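Notebook, Plandudum workshop
23 February 2020

Hide glue tests, second batch

Carried on with the glue comparison for the chair repairs. The first batch was no use because I let the pot run hot over lunch and the glue went thin and smelled off. Started fresh with the Pevorden granules, soaked overnight in cold water, two parts water to one of glue by weight. The soak came up even this time, no hard centers.

Warmed it in the water bath to 60 C and held it there. Skimmed once. It ran off the brush in a steady string and broke into drops near the end, a little thinner than I like for tenons but fine for rubbed joints.

Test pieces were beech offcuts, planed the same day. Half were warmed on the radiator before gluing and half left at room temperature. Wrote the batch letter on the end grain in pencil. Ink bled last time and I could not read three of them.

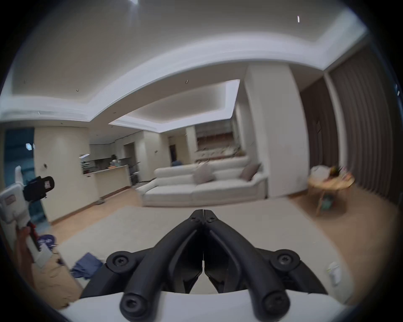

The warmed pieces gave me noticeably longer to get the joint lined up. On the cold ones the glue gelled while I was still reaching for the clamp, and two of those had to be scraped back and done over. I have marked the redone ones with a cross and will leave them out of the results.

Squeeze-out was wiped with a damp rag at the gel stage. If it is left until it is hard it takes the surface with it, and the beech shows it badly under finish.

Second recipe: same granules with a pinch of salt, to slow the gel. Dissanayake's old shop sheet gives a larger dose than I used. I stayed low because the full dose is supposed to leave the joint soft in damp weather. Open time was longer, though I would want a stopwatch on it before saying by how much. The salted glue also felt tackier under the thumb after an hour in the clamp.

Clamps stay on overnight. Pieces then sit on the rack for a week before breaking. Please do not move them nearer to the heater.

Stock

Granules are low. Rerkum has the same grade in the larger sack at 2,325 including delivery. Too much to pay for one bench, but it keeps for years dry, and the upholstery side uses it too. Ask if they want to split it.

80 grit is down to the last sheets. The cork blocks are fine.

The small brush is shedding. I picked hairs out of both pots. Throw it away when the new ones come and do not put it back in the jar.
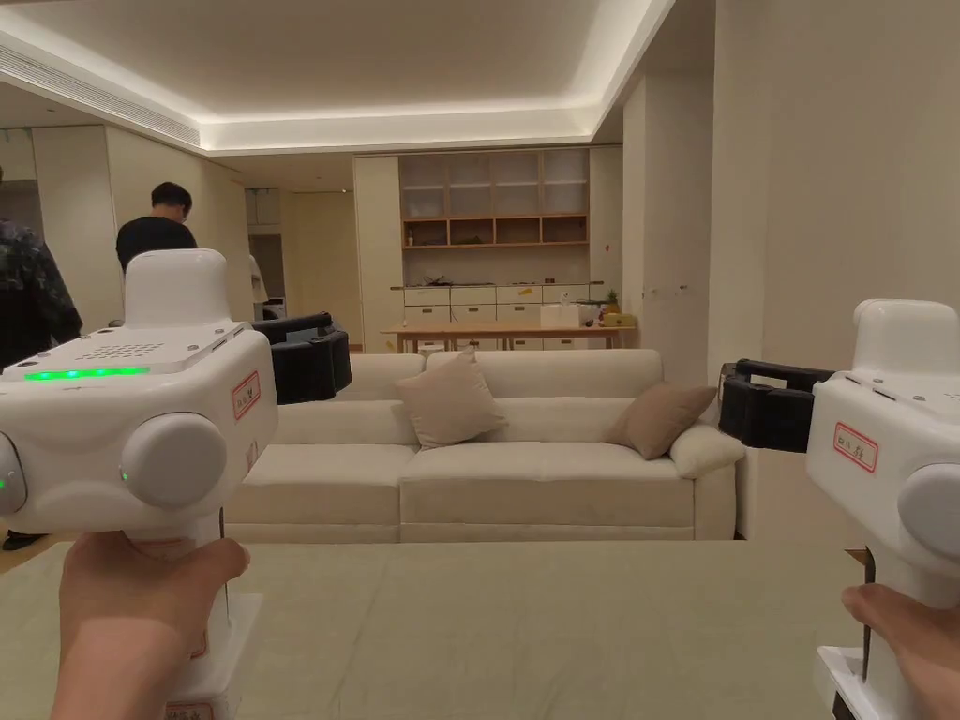

To do

Break the first set after the week is up and write down where each one failed, wood or glue line.

Repeat the salted recipe with warmed pieces only, timed.

Try a drop of the leftover glue on the walnut veneer to see if it stains.

Clean the pot. Cold water first, leave it to soak, then warm.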